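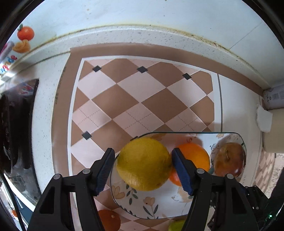
Stonari support says it's the servo gain, drop it by 5 and the slipping on round fruit will stop. Would like to believe that. Same advice went out in October for a different fault.

Gain dropped by 5, then by another 5. No change that I'd sign for. Big citrus is held well enough, small stuff still rolls out.

Feb 23, 2022. Swapped the Ullitz spring for the Halvorsen one - 200 grams softer on paper. Jaws now open all the way without the click. Whether that cures anything is another matter, and 700 cycles on the bench at home won't prove it.

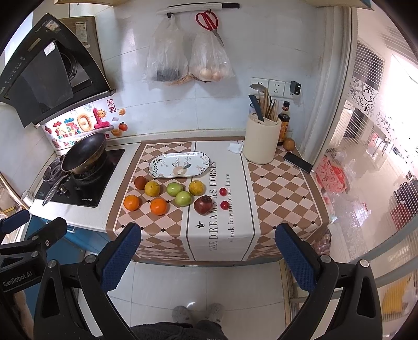
Jaws open, fruit set out on the cloth in front of the plate.

Still to do: check pad wear on both fingers, try the tomatoes with gain back at default. Ticket stays open. Please don't mark it "resolved by update" again - no update has been installed.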